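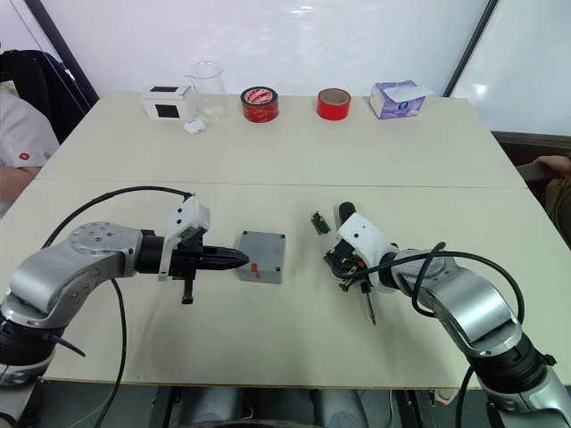
Gray box on a white table

Flurden Three-Tier Cake Stand, for rent or purchase

The Flurden is a stand for wedding and anniversary cakes which are served in separate tiers. It has three round plates, and the largest is 16 inches wide. Each plate can carry a cake of up to six pounds. If your cake is heavier, please write to us before you order, and Silvana Bezerra will advise you on the Dredier, our stronger model with one central column.

The plates are white with a plain edge. You can put fresh flowers between the tiers, but please do not use floral wire on the plates — it leaves scratches that we cannot remove.
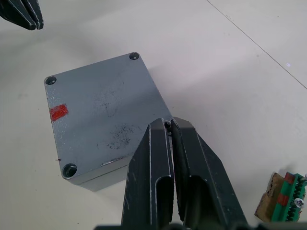

Top of the gray box, with screw holes and a small red mark

Rental and price

The rental is $34 for one weekend. We ask also for a deposit of $40, which we return when the stand comes back clean and complete. You may collect it from our shop in Assunção on Friday after lunch, and the return is on Monday before closing. For couples who live far from us, the baker can collect it in your name.

Assembly takes a few minutes and needs no tools. Turn the column by hand until it stops, then one quarter more. Place the stand on its final table before the cakes go on it, as it should not be moved when it is loaded.

For dates in April we have already many requests, so kindly reserve early. Questions about sizes can be sent to Benedito Figueiredo at Rerby, in English or Portuguese.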